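Lovely bit of news from the Standale lab this morning! Ourania Michailidis and I have finally got our pink pond bacterium growing in plain broth, after 30 failed flasks (I'd nearly given up on the thing). 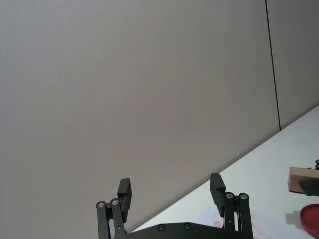
So what makes it pink? Carotenoids, packed into its cell membrane, and it makes more of them in bright light.

We're sending two cultures over to Hepburn, and the genome should be read by August. I can't wait!

Lachlan Shearer, 20 May 2020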